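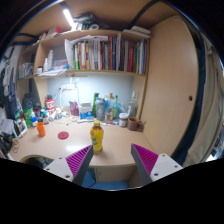
## Neuordnung des häuslichen Arbeitsplatzes

Im Mai wurde der Schreibtisch im Arbeitszimmer einer Bestandsaufnahme unterzogen. Anlass war die Suche nach einer Rechnung der Firma Herness, die sich nach längerem Umräumen zwischen den Papieren neben den Büchern wiederfand. Der Vorgang nahm einen halben Vormittag in Anspruch. Der Verfasser hat daraufhin beschlossen, die Nutzung der Tischfläche und der beiden Regalebenen darüber verbindlich zu regeln und das Ergebnis an dieser Stelle festzuhalten.

### Ausgangslage

Der Tisch besitzt eine helle, vorne geschwungene Platte. An ihrer Rückseite hatte sich im Laufe des Winters eine geschlossene Reihe von Behältnissen gebildet: Flaschen, eine rot-weiße Dose, die Tücherbox, ein rosafarbenes Täschchen, ein Glas mit weißem Deckel, der braune Keramikbecher. Dazwischen steht die weiße Lampe mit dem dünnen Arm, deren Standort bei dieser Belegung kaum noch zu verändern war.

Die linke Seite ist seit jeher den kleinen Fläschchen und Tablettendosen vorbehalten. Eine Ordnung innerhalb dieser Gruppe bestand nicht. Unmittelbar daneben lehnt ein kleines gerahmtes Bild, das bei jedem Griff nach einem der Döschen umzufallen drohte.

Weiter vorne befanden sich die gelbe Flasche, ein roter Deckel und der orangefarbene Becher, also genau dort, wo nach allgemeinem Verständnis gearbeitet werden soll. Der Deckel ließ sich keinem der vorhandenen Gefäße mit Sicherheit zuordnen. Er wird bis auf Weiteres aufbewahrt.

### Grundsätze

Für die Neuordnung wurden 2 Grundsätze aufgestellt. Auf der Tischplatte verbleibt nur, was an einem gewöhnlichen Arbeitstag tatsächlich in die Hand genommen wird. Alles Übrige erhält einen festen Platz im Regal, im Unterschrank oder außerhalb des Zimmers.

Nektarios Mavromatis, mit dem der Verfasser seit der gemeinsamen Zeit in Skundthorpe über Fragen der Haushaltsführung korrespondiert, hatte einen dritten Grundsatz vorgeschlagen, wonach Getränke vom Schreibtisch vollständig fernzuhalten seien. Dem Vorschlag wurde nicht gefolgt. Eine Wasserflasche und ein Becher bleiben zulässig.

### Durchführung

Die Arbeiten fanden an einem Freitag statt und begannen um 8 Uhr. Zunächst wurde die Platte vollständig geräumt und feucht abgewischt. Unter den Behältnissen der hinteren Reihe zeigten sich mehrere kreisförmige Ränder, von denen sich alle bis auf einen mit warmem Wasser und etwas Spülmittel entfernen ließen. Der verbliebene Rand liegt nun unter dem Fuß der Lampe.

Im Anschluss wurden sämtliche Flaschen geprüft. Leere Glasflaschen kamen in den Korb für den Altglascontainer. Angebrochene Mittel ohne lesbares Datum wurden ausgesondert. Die Tabletten und Tropfen wurden einzeln durchgesehen; abgelaufene Präparate hat die Apotheke in der Clornviller Straße nach vorheriger telefonischer Rückfrage entgegengenommen. Die verbliebenen Packungen stehen nun in einer flachen Schachtel mit Deckel, beschriftet und nach Anwendungsgebiet sortiert. Das Ende des Tisches ist damit frei, und das gerahmte Bild konnte an die Wand gebracht werden.

Das Gewirr aus dünnem Kabel an der vorderen linken Ecke wurde entflochten und mit einem Klettband versehen. Für künftige Fälle liegt ein kleiner Vorrat solcher Bänder im Unterschrank bereit.

### Das Regal

Größeren Aufwand verursachte das hölzerne Bücherregal. Die Reihe der aufrecht stehenden Bücher wurde beibehalten, jedoch von den losen Blättern befreit, die am linken Ende eingeschoben waren. Hierbei fand sich neben der erwähnten Rechnung auch der seit längerem vermisste Garantieschein für den Schreibtischstuhl, ferner ein Briefwechsel mit der Buchhandlung Jabłońska über eine nie eingetroffene Lieferung. Letzterer gilt als abgeschlossen.

Auf der obersten Ebene war zusätzlich der Papierstapel am rechten Rand zu bearbeiten. Die Durchsicht ergab mehr als 61 Blatt, wovon der überwiegende Teil entbehrlich war. Die aufzubewahrenden Unterlagen wurden gelocht und in 2 Ordnern abgelegt, getrennt nach Wohnung und Versicherungen. Der danebenliegende Stapel aus Büchern und sonstigen Gegenständen wurde aufgelöst. Die Bücher stehen jetzt bei den anderen. Eine Sortierung nach Farben, wie sie gelegentlich empfohlen wird, wurde erwogen und verworfen, obgleich die vorhandenen Rücken in Rot, Grün, Gelb, Violett und Blau dafür durchaus geeignet gewesen wären. Maßgeblich bleibt das Sachgebiet.

Der durchsichtige Kunststoffkorb am linken Ende des Regals hat sich bewährt und wird weiterverwendet. Er nimmt künftig ausschließlich Kleinteile auf, die mindestens einmal im Monat benötigt werden. Die beiden weißen Flaschen, die zuvor neben den Büchern standen, wurden in das Badezimmer überführt.

### Geltende Regelung

Mit Abschluss der Arbeiten gilt für die Tischfläche folgende Belegung:

- Lampe: hinten links, mit freiem Schwenkbereich
- Tücherbox: hinten, in Reichweite vom Stuhl aus
- Wasserflasche und Keramikbecher: hinten rechts
- gelbe Flasche: nur während des Gebrauchs auf dem Tisch, sonst im Unterschrank
- Papier: ausschließlich der laufende Vorgang

Der orangefarbene Becher ist in die Küche zurückgekehrt. Das rosafarbene Täschchen liegt vorläufig im Unterschrank, über seine endgültige Unterbringung wird noch zu befinden sein.

### Erste Erfahrungen

In den Wochen seit der Umstellung hat sich gezeigt, dass die Regelung im Wesentlichen eingehalten wird. Abweichungen traten vor allem abends auf und betrafen in der Regel Trinkgefäße. Die Lampe lässt sich wieder so ausrichten, dass beim Schreiben kein Schatten auf das Blatt fällt, was die Arbeit an den handschriftlichen Notizen spürbar erleichtert.

Als unbefriedigend erwies sich bislang die Ablage der eingehenden Post. Sie wird derzeit auf der obersten Regalebene zwischengelagert, mithin an derselben Stelle, an der zuvor der beseitigte Papierstapel gewachsen war. Herr Mavromatis hat hierzu einen wandhängenden Briefhalter empfohlen und eine Skizze mit Maßen übersandt. Die Wandfläche neben dem Regal wird in den kommenden Tagen ausgemessen.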